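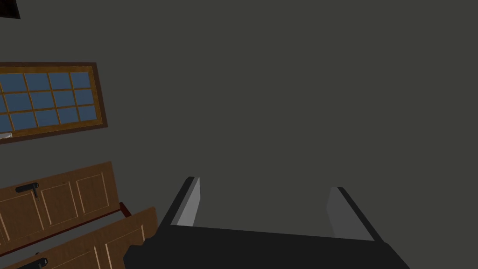
Filtudcombe, July

Diary of the Music Program: The Residency Quartet

The Kubo Quartet began its residency this morning with a closed rehearsal in the recital hall. The group consists of Masanobu Yagi, piano; Toshiko Shibata, double bass; Takeshi Kamata, drums; and Nanami Nomura, tenor saxophone. The Program was represented by Socorro Urrego, who has charge of this season's commissions, and by the undersigned.

The rehearsal was given over to the commissioned suite, Fovgate, which runs to four movements and is still without an agreed ending. Mr. Yagi delivered the final pages of the score at breakfast. The bass part for the third movement had been copied a whole step too high, and Ms. Shibata corrected it by hand while the others worked on the opening. The Program will ask the copyist for a clean part before the concert.

The first movement is a medium swing in a long form, forty-four bars to the chorus, and it gave the players some trouble at the turn into the bridge. Mr. Kamata proposed dropping to brushes at that point. This was tried 3 times and adopted. The second movement, a ballad for saxophone and piano alone, was played through once and left as it stands. Ms. Nomura asked that no announcement be made between it and the third, and the printed program will be amended to show the two as continuous.

The piano was tuned before the session. Mr. Yagi finds the upper octave bright and the pedal a little slow to release. The technician has been asked to return in the morning, before the doors are unlocked for the school group. The lid will be kept on the short stick for the time being – the long stick was tried during the ballad and the saxophone was lost in the back rows.

Ticket sales stand at more than 600, including subscribers. The balcony has been opened accordingly. Ms. Urrego reports that the remaining seats on the left side of the main floor have a poor view of the keyboard and should be sold with a note to that effect. 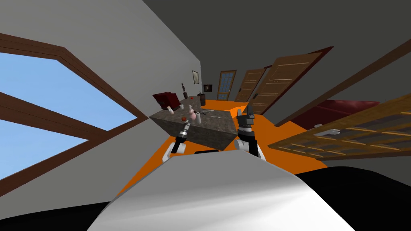 Evening session

The quartet met again at seven o'clock to consider the fourth movement. Two endings were heard. The first returns to the opening theme in full; the second stops on the bass figure and lets it fade over a held cymbal. Ms. Shibata and Ms. Nomura favored the second. Mr. Yagi reserved his decision, as is his right under the commission, and will inform us by noon.

An hour was then spent on standards for the second half. Those chosen are for the most part at slower tempos than the group plays on its Nekell recording, which Mr. Kamata considers too fast throughout. A blues in F was added at the request of Ms. Urrego, who had been told that the subscribers expect one.

The archive recording of the rehearsal has been entered in the register under number 3576. It is for study use only and will not be lent.

Outstanding matters: the clean bass part, the amended program, a second music stand light for Ms. Nomura, and the hour of the sound check, which the quartet would like moved from four to two.

The hall was locked at half past ten.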